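Notebook entry, October, 2:00 p.m.
Subject: tabletop surface and wire basket, tidying exercise

Purpose of this entry: to record the present condition of the light wooden table and to set out how small items are to be sorted into the black mesh basket.

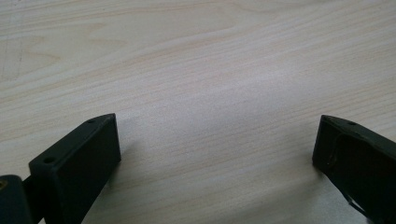
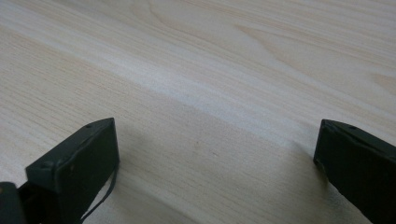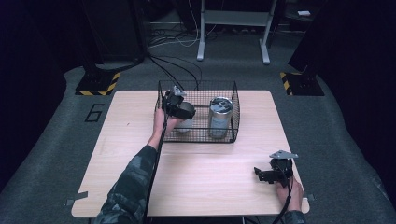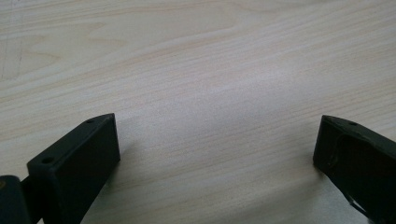

Carndale Workshop, Household Objects Section

Surface. The top is pale, with fine straight grain over most of its area and a more figured, arched grain in places. Under the present lighting a bright patch of reflection sits on the wood and washes out the grain. A few tiny dark specks show in the second picture - marks or dust, not yet determined. Faint thin lines, similar to pencil, are noted near the upper left of the fourth. The top is to be wiped with a damp cloth only. The Cirgate polish is not approved for this table.

Basket. It stands toward the back edge of the table. The silver can with the pale label band is in the right half, and the smaller round item belongs on the left. Items are to be set down and released gently, as the sides are low.

Tape. The gray pieces on the table edges remain in place until the Skarkcombe layout has been checked against sheet 17. The floor position is 6.

Outstanding:
Compare the specks with the surface notes in the Xue binder, page 11.
Order replacement cloths.
Repeat the sorting with the can placed first and enter the result on the next page.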